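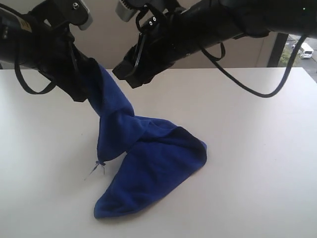

Printmaking II: Stone and Plate Lithography
Handout 4 - Graining, drawing, etching, and your first edition

Read this before you come in, and bring it with you. It will get gum on it. Mine is on its third copy.

Last time we looked at relief and intaglio, where the ink sits on top of something or down inside something. Lithography is flat. The drawn parts and the blank parts are on the same level, and you could run a finger over a finished stone and feel next to nothing. What keeps them apart is grease and water. Grease holds ink. A damp, gummed surface refuses it. Everything we do for the next four weeks comes out of that one fact, and I still get a kick out of it every time a roller goes over a wet stone and the drawing comes up black!

What we covered in the lecture, in short

Lithography was worked out in Bavaria at the very end of the 1790s, and the early users were mostly printing music and plays. Artists came to it a little later. The limestone was wonderful for the job: very fine, very even, and happy to soak up both grease and water. Through the nineteenth century it turned into the everyday method for posters, maps, labels, and newspaper cartoons. Zinc and aluminum plates followed, being lighter and a lot easier to store, and offset printing grew out of those.

In the slides I compared two prints from our teaching collection. The first was the Flimcombe harbor print, drawn in crayon on a grained stone. Look at the sky again when you get the chance. The gray is made of thousands of separate specks, because the crayon only touched the high points of the grain. The second was the sheet from the Studov portfolio, which is nearly all tusche wash. Tusche is a greasy liquid drawing ink, and when it's thinned with water it dries in rings and puddles like mud in a parking lot. No brush can fake those edges.

Someone asked why the Studov sheet has no platemark. A platemark is the dent left by the edge of a metal intaglio plate pushed into damp paper. A litho stone is usually bigger than the sheet and the pressure is a scrape across the back, so you don't get one. Useful when you're trying to identify a print in a museum, by the way. 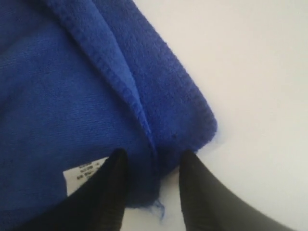

Notes by the Printmaking II instructor, Foslow School of Art
Revised in October

Graining the stone

You will each share a small stone with a partner. Every stone has an old image on it, and you grind it away with carborundum grit and water, using either a second stone or the levigator (the heavy steel disk with the handle).

Wet the stone, sprinkle a spoonful of the coarse grit, and move the levigator in overlapping figure eights. Go out over the edges and corners too. After a few minutes the grit turns to a gray paste and stops cutting. Rinse it all off and start again. Two or three rounds of coarse, two of medium, two or three of fine. Rinse like you mean it between grits - one stray coarse grain in the fine round will give you a scratch that prints as a bright white line across your drawing.

Check level with the straightedge and a strip of newsprint. If the strip pulls out easily in the middle, the stone is dished, and you need more time on the edges. Check for ghosts by tilting the wet stone toward the window. A faint old image will often stay visible in the stone even when it's no longer greasy enough to print. Ask me if you aren't sure which kind you have.

Last, file the edges to a rounded bevel so they don't pick up ink.

From this point, keep your hands off the surface. Fingers are greasy. A thumbprint you can't see on Monday's grained stone is a thumbprint you can certainly see in the print.

Drawing

The image prints reversed. If you're using lettering, write it on tracing paper, flip it, and transfer it with the red iron oxide paper. Don't use ordinary carbon paper. It's greasy and it will print.

Crayons run from number 1 (soft, very greasy) to number 5 (hard, less greasy). Start lighter than you think. Build the darks in layers, changing direction, and sharpen often. Pressing hard with a number 1 looks rich on the stone and then fills in solid by the tenth print.

For washes, rub the stick tusche into a warm saucer, add distilled water, and mix up three or four strengths. Test them on the margin. Let them dry completely and leave them alone while they dry. I know it's tempting. The best textures happen when you walk off and get a coffee.

For clean whites, paint gum arabic where you want no drawing and let it dry before you go over it. You can also scrape back with a razor blade once the drawing is down, but scraping takes off the grain, so you only get to do it once in any spot.

Spend real time on this part. The student who drew the big Cha bridge stone that hangs by the door put 38 hours into it, and you can see every one of them in the water under the arches.

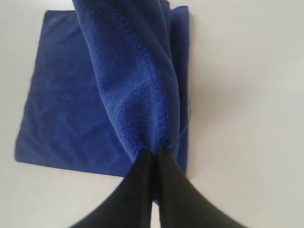

First etch

The word "etch" confuses people coming from intaglio. We aren't biting lines into anything. The etch is gum arabic with a little nitric acid in it, and it makes the blank parts of the stone hold water and fixes the greasy parts in place.

1. Dust the drawing with rosin, then talc. Brush off the extra gently.

2. Put on gloves and goggles. Acid goes into gum, a drop at a time, in the fume hood. I will mix with you the first time.

3. Coat the whole stone with plain gum first.

4. Brush the weak etch over the light areas and the stronger etch over the darks, keeping it moving. A strong etch on a pale gray will burn it out, and it does not come back.

5. After the time we agreed for your drawing, buff the gum down with cheesecloth until it is thin, tight, and dry. No streaks, no puddles.

6. Let the stone rest at least an hour. Overnight is better.

Washout and roll-up

This is the scary part and my favorite part. With the gum dry, you wipe the drawing away with solvent. All of it! The black goes, the stone looks almost empty, and your stomach drops. The grease is still down in the stone. Rub in a thin film of asphaltum, buff it, wash the gum off with water, and keep the surface damp with a sponge while your partner rolls.

Your partner needs to be quick, and so do you. One sponges, one rolls. If the stone dries out, the roller will put ink everywhere. If that happens, don't panic and don't stop: sponge, roll fast and light, and the roller will usually lift the scum back off.

Build the image slowly over several passes. When it's full, fan it dry, rosin and talc it again, and give it the second etch. Then rest it again.

Setting up the press

Pick a scraper bar wider than your image and narrower than your stone. Grease the tympan. Set the pressure low and bring it up a quarter turn at a time on newsprint proofs. Too much pressure can crack a stone, and our larger stones are old and can't be swapped for new ones. Mark the start and stop points on the press bed with tape so the bar never drops off the end of the stone.

Expect the first five or six proofs to be pale. The stone is waking up. Proof on newsprint, then on cheap cartridge, and only then on good paper.

Paper and the edition

We have 308 sheets of the cream cotton rag for the whole class, cut and torn, in the flat file. Please take only what you've signed for. You'll print an edition of eight plus two artist's proofs, so allow for a few spoiled sheets on top of that. Use paper fingers (folded scraps of card) whenever you pick up a clean sheet. Register with a T mark at the bottom and a straight mark at the top, in pencil, on the back of the sheet.

When the edition is dry, lay all the prints side by side and be strict. They should match. A print that's noticeably lighter, or has a hair in it, or sits crooked, goes out of the edition. Number the rest in pencil under the image: number on the left, title in the middle, signature on the right.

A question that comes up every year is how many prints a stone can give. It depends on the drawing and the printer. A good crayon drawing can hold for a few hundred if it's looked after. Commercial shops went a lot further by transferring the image to several stones at once. The Flimcombe print came from an edition of around 3000, and ours is a late one. Compare its sky with the early proof on slide 12 and you'll see that the finest specks have gone.

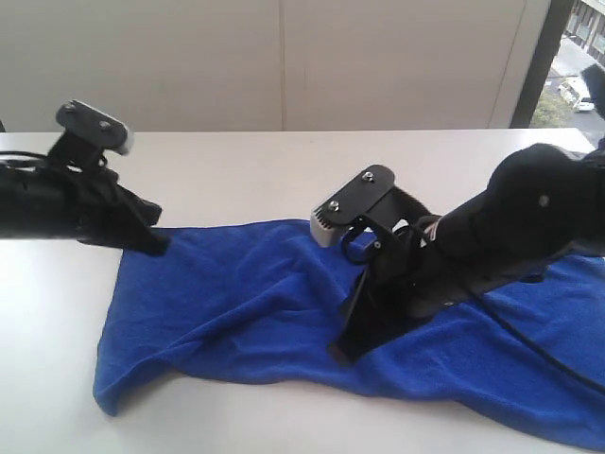
Blue cloth on the white table.

Looking assignment

Choose one lithograph from the study drawers and spend a full half hour with it, using a loupe. Write one page. Some things to think about while you look:

Is it crayon, tusche, or both, and how can you tell? Where did the artist scrape or stop out? If there's color, how many stones were used, and in what order? (Look where two colors overlap at an edge.) Does anything look like an accident that was left in on purpose?

Please don't summarize the artist's life. I want to read about the marks.

Reading

Course reader, the section on grain and tone, and the short essay on the Studov workshop and its habit of printing pale colors over black. The essay is a bit argumentative, and I don't agree with all of it - come ready to pick a side.

What to bring next time

Apron
Crayons 2, 3, and 4, with a holder
One soft brush you don't mind giving up to tusche
Tracing paper with your drawing at full size
Nitrile gloves that fit
A roll of paper towels per pair

The graining sink is in room 455, and the room opens at 8:30 a.m. There are two levigators, so the early pairs get the smoother morning. Solvent rags go in the red can with the lid closed.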